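Contrôle sécurité – rangements et réserve, boutique Gamance
Passage de décembre, 14 h. Fait par Quang Ngô, relu Rhea Dela Peña 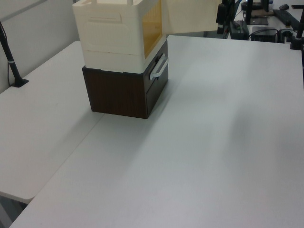 Commencé par la réserve, puis surface de vente, puis le couloir du fond. Légende : OK / à revoir / NON.

1. Issue de secours réserve – OK
Barre anti-panique testée, s'ouvre bien. Bloc lumineux allumé.

2. Couloir du fond – NON
Cartons Vonden empilés côté gauche, passage trop étroit. Déjà noté la dernière fois. A dégager avant l'ouverture, pas après.

3. Extincteurs – à revoir
Celui de la caisse : goupille et plomb en place, pression OK. Celui de la réserve (n° 989) : étiquette de vérif illisible. Rappeler le prestataire.

4. Rayonnages hauts – à revoir
Travée 7 pas fixée au mur, elle bouge quand on tire dessus. Il manque 2 équerres. Rien de lourd au-dessus des épaules en attendant. Rhea : « vider le haut tout de suite », d'accord avec elle.

5. Petits rangements, tiroirs, bacs – à revoir
Refermer tiroirs et volets après usage, vaut pour tout le monde. Pas de bacs empilés au bord des plans de travail. Cutters lame rentrée, dans le tiroir du bas uniquement.

6. Escabeau – OK
Patins neufs. Charge maxi lisible. Le vieux est parti à la benne, enfin.

7. Électricité – NON
Multiprise branchée sur une autre multiprise derrière le présentoir Linix. Retirée pendant la visite. Demander une vraie prise, le devis traîne depuis plus de 4 mois. Tableau fermé à clé, accés dégagé.

8. Produits d'entretien – OK
Fiches de sécurité dans le classeur. Bidons fermés. Un pulvérisateur sans étiquette, jeté.

9. Trousse de secours – à revoir
Compresses périmées, plus de sérum phy. Commande à passer, Quang s'en occupe.

10. Sol – à revoir
Dalle décollée devant le coin Cù, on s'y prend le pied. Scotch provisoire posé, ça tiendra pas longtemps. Bande antidérapante marche réserve : OK.

Commentaires
Points 2 et 7 à traiter en priorité, le reste avant les inventaires. Registre signé, copie dans le bureau. Pas eu le temps de voir les sanitaires ni le local poubelles, a faire au prochain passage. Clé du local chez Rhea.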